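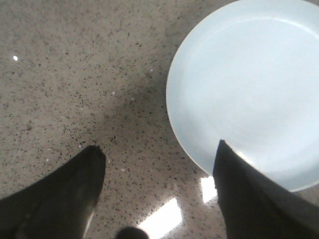 Kitchen at Siltham, the gallery

Posted 2021-02-13 by Yara Boutros

OK quick one, kids are hungry and the laptop is at 4 percent of what it used to be. Lots of people asked for the kitchen so it gets its own page. Captions are short. Some things still not finished, you'll spot them. Prices where I remember them. Questions at the bottom.

The counter
Speckled stone, warm beige-gray with black and brown flecks. Polished. Changes color completely depending on the light, goes cooler in shadow, and I must have sent the sample back twice over that. Glad we kept it. Hides crumbs a bit too well, wipe it even when it looks clean.

Counter, the long run
Fadi Zein cut and fitted it. One seam, next to the stove. Run your hand over it and you can feel it, just. He offered to come back and do it again and I said leave it.

Blue plates
Pale, icy sort of powder blue, slightly frosted look, thin raised rim. From Tostine, the everyday line. I wanted white, Majdi wanted anything but white. These looked nearly white in the shop so we both thought we'd won. On the speckled stone they are definately blue.

Blue plates again
Yes they go in the dishwasher. No I don't know if they still make them, three people asked already. Try the outlet.

Sink corner
Moved over to sit under the window. Whole week of plumbing for that. Worth it for washing up with something to look at, even if it's mostly the neighbor's shed.

Faucet
Kocabaş, pull-out kind. 329 on sale. Hose was a little stiff at first, loosened up. Comes with an adapter you will lose so tape it inside the cabinet door.

Old cabinets, before
From the July set, first walk-through. Orange varnish over everything, even the hinges. Thérèse Tremblay (had the house before us) told us her father did it one winter with what was left from the boat.

Old cabinets, doors off
Same week. Every screw a different size.

Cabinets now
Same boxes, new fronts. Quote for all new was silly. Sanding was bad, dust in the beds, dust in the butter. Two coats primer, three coats paint, wait longer than the can says between them.

Handles
Left them off the top row for months and got used to it. Now they're on and I keep reaching for the edge anyway.

Drawer by the stove
Spoons, spatulas, the good scissors. Do not move the good scissors.

Deep drawer
Pots. Lids stand up at the back in a rack that was meant for files. Best cheap fix in the whole kitchen.

Open shelf
One only. Had two planned. Etelka Erdős came for lunch, looked at the drawing and asked who was going to dust it. So, one.

Shelf, what goes on it
Things we use daily so they never sit long enough to get greasy. Plates, bowls, the salt. Cookbooks went to the hallway, they got sticky.

Pantry
Used to be the broom closet. Narrow. Shelves are shallow on purpose, one jar deep, so there's nothing to lose at the back. Majdi Sleiman's idea and he'd like that written down somewhere. Done.

Pantry door
Opens the wrong way. Will fix. Have been saying will fix.

Jars
Mixed, mostly saved ones. Soak the labels off in hot water and baking soda, scrape with an old card, oil for the last gluey bit. Labels on the lids because I look down into that shelf and never across it.

Floor
Original boards under two layers of vinyl. Whoever glued the second layer meant it. Heat gun and a wide scraper, windows open, mask on. Test your vinyl first if the house is old, we did, had to wait for the results and it was boring but do it.

Floor, the bad patch
By the back door. Replaced boards, color doesn't match. There's a mat on it.

Lights
Under-shelf strip from Clulum. Warm, not the very yellow one. It throws a bright line on the stone since the surface is so shiny, you get reflections wherever you stand. I turned ours down and it's better. Your own shadow lands right where you're chopping if you only have the ceiling light, so put a strip in even if you skip everything else.

Ceiling light
Came with the house. Ugly. Growing on me.

Walls
Off-white, the leftover from the stairs. Ran out behind the fridge.

Table
From my aunt, wobbles, folded card under one leg. Seats six if nobody minds elbows.

Table, set
Birthday lunch. Blue plates again, the ones I go on about. They stack low, which helps with one shelf. Rims don't chip easily so far, though one went off the counter onto the new boards and the boards came out of it worse.

Window
Frame stripped, not painted yet. I like it bare but Fadi says it will go gray and he's usually right about wood.

Back door
New seal round the bottom. Kitchen is noticably warmer. Should've been the first job.

What it cost
Stone was the big one, 1,397 with cutting and fitting, and that was an offcut price so please don't wave it at your own fitter. I'd put 2,000 aside for the counter, and the difference went straight to the plumber. Paint and rollers, I lost the receipts. Plates were a treat.

Still to do
Pantry door. Window frame. Behind the fridge. A proper home for the trash, which lives by the table for now and gets kicked by everybody.

Questions I keep getting

Does the stone stain? Beet sat on it overnight once, came off. Turmeric I haven't dared. I wipe oil up right away.

What do you clean it with? Dish soap, warm water, soft cloth. Dry it after or you see streaks on the polished parts when the sun's low.

Would you pick speckled again? Yes. Plain would show every grain of sugar. The flecks are small and pretty even so it doesn't get busy, even with stuff on it. From across the room it just reads as beige.

Does it go with anything colored? Pale blue yes, clearly. Had a bright green tray on it for a bit and that was horrible. Put a real plate on a real sample before you order, don't go off a phone picture.

Can you do a page on the bathroom? There's no door on it at the moment so no.

Can I use your photos? Ask first, I'll probaly say yes. The July ones are Thérèse's so ask her.

Hallway page is next, when I've found the other memory card. Comments are open, I get to them in the evenings.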